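Pre-run software check, Utano cell, Stitthorpe
Filled in by me on September 25, 2018, before the new pushing policy went live

I've kept the list in the order we do it, with my comments under each item, and I've been a bit wordy in places. Anyone taking over the bench next month can skim the results and come back for the grumbling. The printed form from Lendgate is still in the drawer if you want the short one.

Results are OK, OK with a note, or HOLD. A HOLD means the arm doesn't move under the policy until it's cleared, full stop.

1. Right build on the right machine
OK. The control PC reports the same commit as the tag in the release sheet, and so does the perception box. I checked by asking the running process for its hash, and I'd like everyone to do it that way please! Looking at the folder only tells you what somebody last pulled.

2. Config diff against the last good run
OK with a note. Three lines differed, two of them expected (new model path, new log folder). The third was the table height, changed by 2 mm, and I couldn't find who did it or when. I re-touched off on the board, got the old value back, and put the old value in. Please, please leave a comment in the file if you alter that number. It feeds the planner and the collision model and it's a rotten one to chase.

3. Stop button, and the software behind it
OK. Pressed it during a slow jog and again in the middle of a planned move. Both times the controller dropped to a protective stop and the policy node noticed and quit sending targets. It's that second half I care about. On the older build the node carried on publishing happily into the void, and when you released the stop the arm had a whole backlog to get through (horrible, I jumped a foot).

4. Workspace limits
OK. Loaded the box from the config and drove the tip by hand towards each side. The clamp kicked in where it should on all of them. I also sent a target well outside the box from the command line to be sure the clamp lives in the controller and isn't just a courtesy in the policy code. Rejected with a proper message, which made a nice change.

5. Tip height above the board
OK with a note. The commanded height is fixed for pushing, so the model only ever chooses where to go in the plane. Lovely and simple, but it does mean that if the board isn't level you're relying on slack. I ran a slow sweep corner to corner with the force readout open. No contact spikes, though the reading creeps up a little towards the far side. Worth shimming when somebody has a spare half hour.

6. Camera calibration
OK. Reprojection error came out lower than last time and the overlay sat nicely on the board edges. I used Matoušek for this, which is our own little calibration script, named after I forget whose cat. Run it with the lights as they'll be for the session. I've had it pass beautifully in one light and drift in another.

7. Block detection
OK with a note. I ran the detector on a proper muddle, with shapes pushed up against each other, since well-spaced blocks will flatter anything. Reds on their own: solid, steady poses, no flicker. Yellow heart tight against the yellow hexagon: it kept both labels, but the heart's rotation wobbled a fair bit from one reading to the next. Same colour, touching edges, so the mask bleeds across. The green star and green cylinder did better than I expected.

The wobble matters if the instruction depends on which way the heart is facing. For "move it next to" and "push it away from" I'm content. I've added a small filter on rotation and written the setting in the config, with a comment, see item 2. 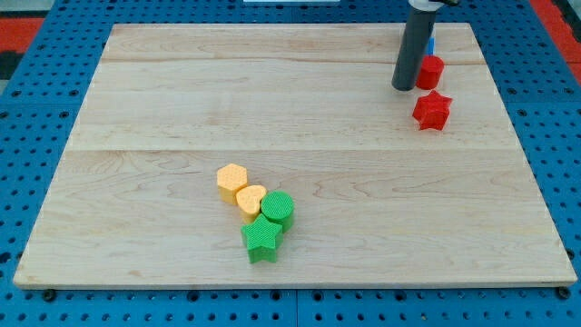

Mahtab Nazari has read the draft of this and wants it noted that a filter on rotation hides the fault as much as it cures it, and that the raw values should go in the log beside the smoothed ones so we can see how bad it gets. She'd also have made item 7 a HOLD for any instruction that names a heading.

Fair enough, and I've done both. Raw and filtered poses are now logged side by side, and the instruction list for today has the heading ones taken out. They can come back once we've retrained the mask with more same-colour pairs in it.

8. Language input
OK. Typed instructions only for now. I tried a good spread, including some with typos and one that asked for a purple triangle, which isn't in the block set. What I want there is for the arm to stay put, and it did, with a line in the log saying it had no match. Last month's version would pick the nearest thing it fancied and set off with great confidence.

Also try changing the instruction halfway through a push. The policy should pick up the new one at the next step without a lurch. It did, though there's a slight hesitation that I think is the text encoder being run on the CPU. Not a safety matter, but it's on my list.

9. Latency and stale frames
HOLD, then OK. The control loop is meant to run at 10 Hz and it was managing 8 on my first go. Worse, the watchdog said nothing at all. I found the threshold had been set in seconds where the code wanted milliseconds, in the forgiving direction of course. Fixed, and then I tested it by unplugging the camera in the middle of a move. Arm halted, warning came up, no more motion until I'd acknowledged it. The slow loop was a debug viewer left open on the perception box. Closed it and we were back up to speed.

If you do nothing else on this list, do the unplug test. Reading the threshold in the file isn't the same thing.

10. Pushing towards the edge
OK with a note. The planner's fallback is supposed to refuse any push that would carry a block off the board. It refuses on the block's centre, so a long shape can hang over a bit before it complains. I've widened the margin for today. The proper fix is to use the outline and I've opened a ticket for it.

11. Recovery behaviour
OK. Forced a fault, cleared it, and watched what it wanted to do next. It lifts first, then goes home, then waits. Check the order yourself after any change to the state machine, even a tiny one. Going home before lifting is a very good way to clear a board in one sweep.

12. Logging
OK. Frames, commands, instruction text and stop events all share one clock now. I played back a short run and the commands lined up with the motion. Disk has room for 24 hours at the present rate, so clear it down before a long session and not during.

Still open when I signed off
- Shim the far side of the board (item 5)
- More same-colour touching pairs for the mask (item 7)
- Text encoder off the CPU (item 8)
- Outline check for edge pushes (item 10)
- Find out who changed the table height (item 2). I'm not cross, I'd just like to know!

Cleared for supervised running at reduced speed, one person within reach of the stop at all times. Full speed needs another pass through items 3, 4 and 9, with the result written on a fresh sheet.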